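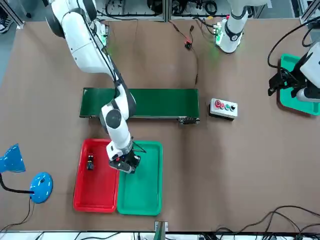
According to a comment on the interim draft, the section on faults was readable but a person taking over the cell would still not know what to do on the first morning. The comment went on to ask for the start-up checks, the teaching order and the wiring work to be written out in full, and for the results to be kept short. The report has been rearranged to suit. The comparison of gripping strategies that filled much of the draft has been moved to a separate file.

# Setting up and looking after the Priris sorting cell

Project report, Goh Building robotics laboratory

## 1. Scope

Priris is a two-arm table-top cell for sorting small parts from a short belt conveyor into trays. It was handed to the project in working order but without a maintenance record. The positions in the control program had been altered several times and the notes did not say which set was current.

The work covered by this report was:

- to fix the position of the conveyor and trays and record it
- to re-teach both arms to those positions
- to put the cabling in a state where faults could be traced
- to write a check routine and test it over 900 cycles

The vision software is not covered. It was left at the version supplied with the cell.

## 2. Layout

The table is covered in brown. The conveyor lies across the middle of it, and the red and green trays stand side by side in front. A third tray, teal in colour, is placed further to the right, within reach of the left arm. Left and right are used in this report for the robot's own arms. Seen from the operator's side, the right arm is on the left. This caused two teaching errors in the first week and the labels in the program have since been changed to match.

The push-button box stands at the right-hand end of the conveyor. It has four round buttons in a row, in the order red, red, green, black. Two red buttons next to each other are easily confused, and the function of each is now written on the first page of the log book.

The belt unit is a Javance bench conveyor. The cell program runs in Sollum, which holds the arm positions, the belt commands and the sequence in one project file. Only one copy of that file should be live. The earlier copies have been moved to a folder marked "old" and made read-only.

## 3. Start-up

The arms are powered first and allowed to finish their own checks before Sollum is opened. The status light on each arm base must be green. If it is any other colour the program will open normally but the first move command will be refused, and the message shown refers to a timeout, although no timeout has occurred. Some time was lost to this message before the base lights were made the first item on the check sheet.

After the base lights, the order is:

1. Walk round the table and look at every cable that crosses the edge.
2. Check that both grippers are clear of the trays and the belt.
3. Open the Sollum project and load the current position set.
4. Open and close each gripper once at low force.
5. Run the belt empty for one full turn and listen at the drive end.
6. Send the right arm to its tray position at reduced speed, then the left arm.
7. Place a part on the belt and run a single cycle.

Step 6 must be done one arm at a time. The program permits both to be sent together, and the paths do not cross when the positions are correct, but the purpose of the step is to find out whether they are.

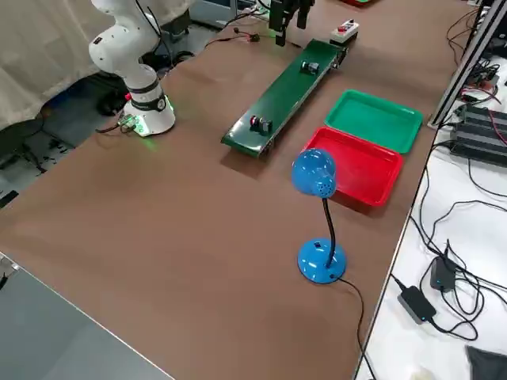 *Figure 2. Conveyor with two parts on the belt; red and green trays empty.*

## 4. Fixing the conveyor and trays

### 4.1 Conveyor

At hand-over the conveyor was located by eye. It could be moved by leaning on the table, and small rotations were more troublesome than small shifts. A rotated belt carries a part sideways as it travels, so the pick error depended on where along the belt the part was gripped. Parts taken near one end were centred in the jaws and parts taken near the other were held by a corner.

The position was fixed as follows. The right arm was moved by hand to touch the frame at each end with a closed gripper, and both points were read from Sollum. The conveyor was then turned until the two readings agreed in the direction across the belt. Pencil marks were made on the table covering at the corners. The arm was returned to both points after marking, which showed that the conveyor had been disturbed by the marking itself, and the step had to be repeated with one person holding the frame.

The belt was also tracking towards one rail. The tensioning screws were adjusted a quarter turn at a time, with the belt run for a minute between adjustments. Larger adjustments overshoot, and the effect does not show at once.

### 4.2 Trays

The trays are light and slide when a rim is touched. Screwing them down was considered and rejected, as the trays are lifted out to be emptied. They are placed with their long sides together and pushed against a stop at the near edge. The release height was set so that the fingers stay above the rims at all times. This means the part is dropped a short distance. Dropped parts sometimes land on their side, and this was accepted, since the task does not require them to stand.

A consequence of placing the trays edge to edge is that an error of less than half a tray width can still put a part in the wrong one. The release points were therefore moved away from the shared edge, towards the middle of each tray.

## 5. Teaching the arms

Positions were taught in the following order: home, above conveyor, pick, above tray, release. Each was approached from the one before it in the sequence. The earlier position set had been taught in whatever order was convenient, and some points could be reached only with the wrist turned the long way round. This pulled the cables at the wrist on every cycle.

Where there were two possible wrist angles, the one that left the cables slack was chosen, even where it made the move slower. The slack was checked by stopping the arm at each point and lifting the cable loop with one finger. If it did not lift, the point was re-taught.

The left arm was more difficult. Its working area is close to the edge of the table and its cables hang in a loop behind the wrist. With the loop too short it tightened at the tray position. With the loop too long it touched the table. The final length was found by trial and is marked on the cable with tape.
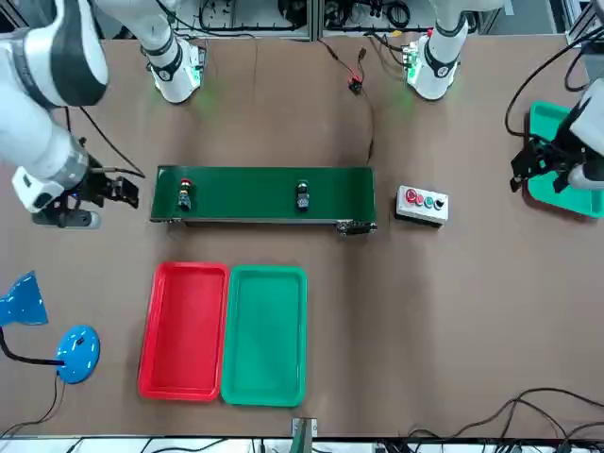

*Figure 3. Both arms over the table. The button box is to the right of the conveyor, and the teal tray is below the left arm's gripper.*

## 6. Cabling

This was the least satisfactory part of the cell at the start and remains unfinished. Power and signal cables share the space along the table edge. There is a great deal of spare length, and the spare length is not all coiled. Several thin leads cross the working surface itself.

Every lead was traced by hand with the power off and given a number at both ends. The list is kept in the back of the log book. Leads that could be unplugged without any effect on the cell were also numbered and noted as spare. They were not removed, as two other groups use the same supplies and could not be asked before the end of the project.

Most of the electrical faults found in testing were at connectors. The repair in each case was to remake the connection, support the lead close to the plug and repeat the motion that had produced the fault at reduced speed. Replacing a lead without repeating the motion is not a repair, as the new lead may be pulled in the same way.

## 7. Test and faults

The test was 900 cycles long and was run in sessions. The cell was stopped at 400 cycles for inspection and the position check in step 6 was repeated. No positions were changed at that point. One gripper finger screw on the right arm was found to have loosened and was tightened.

Eight faults were recorded. Seven were cleared during the project.

| Fault | Action | State |
|---|---|---|
| Belt lead intermittent | Connection remade, lead supported | Cleared |
| Belt rubbing on rail | Tracking adjusted | Cleared |
| Part gripped by corner | Conveyor realigned | Cleared |
| Finger screw loose, right arm | Tightened, added to check sheet | Cleared |
| Left arm cable loop tight | Loop lengthened and taped | Cleared |
| Tray moved by dropped part | Release height lowered | Cleared |
| Wrong position file loaded | Old copies made read-only | Cleared |
| Belt start command ignored at random | None found effective | Open |

The open fault was not reproduced on demand. Pressing stop and starting the sequence again has cleared it each time. The log shows no link with the length of the session or with the part being sorted. It may lie in the small control board on the conveyor or in the way Sollum sends the start command, and the two have not been separated. A simple test would be to drive the board from a bench supply with Sollum disconnected and issue repeated starts. There was no spare board, so this was left.

## 8. Notes for the next group

The position check should be carried out every 400 cycles and after anything on the table has been moved, including the lamp, as its base is heavy enough to shift a tray if it is slid across the table. Results go in the log book with the name of the position set in use.

The belt should be wiped with a dry cloth only. The pencil marks for the conveyor will fade, and a pair of screwed corner stops would be a better arrangement. A drawing for these is in the project folder, but the holes have not been drilled.

The lead list should be brought up to date before any cable is tidied. Leads 7 and 8 run side by side and have the same plug at both ends.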